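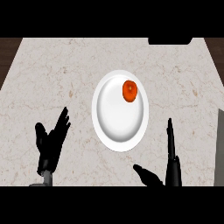
Rosters came out at Ameo this morning and the tray line is down to 15 of us on days. Was 39 when I started. No sackings, they keep saying, just people not being replaced, and the rest of us moved over to checking. So now I sit with the sim runs before they go to the kitchen floor. One orange bit of fruit on a white plate, two black hands, did it grip or didn't it, next. 644 of those since I got the login. My wrists have never felt better, I'll give it that. My head is mush by smoko.

Juraj Říha from the Pryor site reckons the checking goes too once they hit 2000 clean runs. Dunno. He's been right before, annoyingly.

Pay's the same for now, gets looked at in October. Union meeting before then, go if you're on the line, even if your on nights. What I miss is the talking. You could yak all shift over the trays and now it's headsets and a screen each.

Anyway. Bus. More later.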